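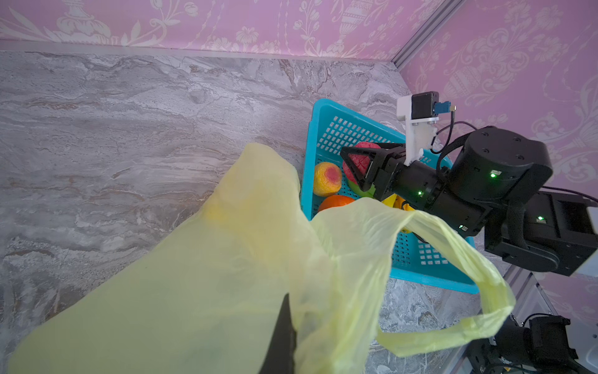
5.3. El fallo del agarre fantasma

Publicaciones > Manipulación bimanual > Informe técnico > Sección 5
Maricruz Bañuelos, diciembre

De todos los fallos que recogimos durante el trabajo con bolsas, el agarre fantasma es sin duda el que más nos ha enseñado, y le dedicamos una sección completa con mucho gusto. Llamamos así al caso en que el controlador declara que la pinza sujeta una pieza y entre los dedos hay solamente película de plástico. El brazo continúa su trayectoria, el planificador marca la fruta como transferida y el error aparece varias acciones más tarde, lejos de su causa. En las primeras versiones lo atribuíamos a la percepción, y pasamos semanas reetiquetando imágenes que estaban perfectamente bien.

La tarea consiste en pasar piezas entre una cesta rígida y una bolsa translúcida con dos brazos, uno dedicado a la bolsa y otro a las piezas, con papeles intercambiables. El planificador es Dilen, en la misma versión de la sección 4. El controlador de las pinzas, Grukell, decide si hay agarre a partir de dos señales: la apertura residual de los dedos y la corriente del motor al cierre. Con objetos rígidos funciona de maravilla. Con la bolsa de por medio, un pliegue de varias capas deja una apertura pequeña y una corriente sostenida, y esas dos señales juntas se parecen muchísimo a las de una fruta tomada por el borde.

Registramos 200 episodios completos, con un total de 3356 cierres de pinza. De ellos, 702 fueron declarados agarres válidos sin que hubiera ninguna pieza entre los dedos. Es una proporción enorme, y confesamos que la primera reacción fue desconfiar del script de recuento. Revisamos los cierres uno a uno sobre el vídeo de muñeca y la cifra se mantuvo.

El reparto de los casos resultó interesantísimo. Los agarres fantasma se concentran en los cierres cercanos a un asa o a la boca de la bolsa, donde la película forma pliegues y cuelga con libertad. También los hay sobre la cesta, cuando un asa descansa en el borde y la pinza que baja a por una pieza la arrastra consigo. Este segundo grupo es menos frecuente pero tiene peores consecuencias: la bolsa queda tensada entre los dos brazos y cada uno interpreta la fuerza del otro como el peso de una carga.

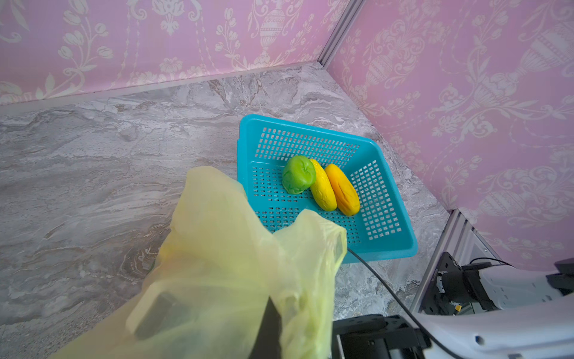
¿Por qué no basta con elevar el umbral de corriente?

Las distribuciones de los pliegues gruesos y de las piezas blandas se solapan. Al subir el umbral se pierden agarres correctos en mayor número que los falsos eliminados, y el brazo aprieta más de lo que conviene a la fruta.

La tensión entre brazos merece un párrafo propio, pues convierte un error de tarea en un asunto de seguridad. El supervisor Takács vigila los pares articulares de cada brazo por separado y detiene el movimiento al superarse el límite. Cuando ambos tiran de la misma bolsa, ninguno llega al límite por su cuenta y la parada no se produce. Lo que ocurre es que la película cede de golpe, y el brazo que llevaba más velocidad avanza hasta que el lazo de posición lo recupera. No hubo daños en el equipo, pero el límite por brazo es claramente insuficiente, y así lo comunicamos al grupo de Prenthorpe que mantiene el supervisor. La respuesta fue estupenda - en pocos días teníamos una rama con vigilancia conjunta de los dos brazos.

Figura 7. Celda de trabajo con los dos brazos, la bolsa amarilla con fruta y la cesta vacía. 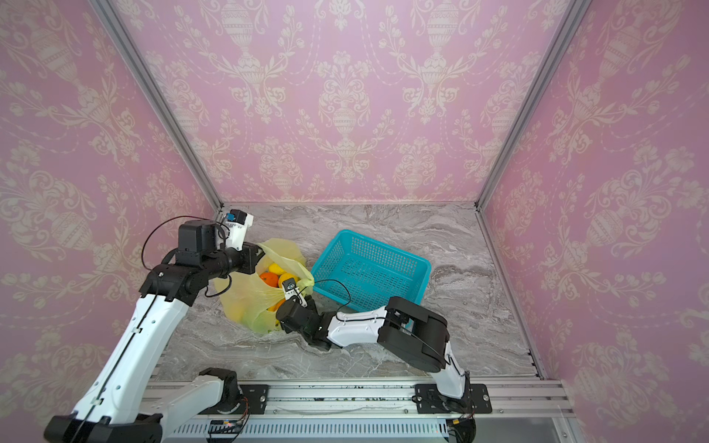
La corrección que proponemos es una comprobación activa después del cierre. La pinza sube un tramo corto, abre ligeramente los dedos y vuelve a cerrar mientras se registra la apertura: una pieza devuelve casi el mismo valor, y un pliegue se recoloca y devuelve otro. Lo delicado es decidir dónde ejecutarla, porque el otro brazo puede estar ocupando el espacio. En la disposición de la figura 7, con la pinza derecha metida en la bolsa junto a uno de los cítricos y la izquierda por encima de la abertura, una subida vertical lleva una muñeca hacia la otra. Por eso la maniobra consulta antes la posición del segundo brazo y, si no hay margen, se desplaza primero en lateral.

Probamos la comprobación en 60 episodios adicionales con el mismo planificador y sin reentrenar nada. Los agarres fantasma cerca de la boca casi desaparecieron, ¡un resultado que no esperábamos de un cambio tan pequeño! Los de las asas disminuyen bastante menos. Un asa enrollada alrededor de un dedo se comporta como un cuerpo sólido durante la maniobra y supera la prueba con facilidad. Para ese caso estamos ensayando una señal visual de la cámara de muñeca, que busca película por fuera de los dedos, y los detalles se dan en el apartado 5.4.

Queda abierta la cuestión del tiempo. Cada comprobación alarga el ciclo, y aplicarla a todos los cierres es un gasto innecesario cuando la bolsa está lejos. La versión actual la activa según la distancia estimada a la película, con una estimación que todavía falla si el plástico transparenta mucho el fondo.

Contacto: Maricruz Bañuelos, autora de correspondencia | © Todos los derechos reservados | Volver arriba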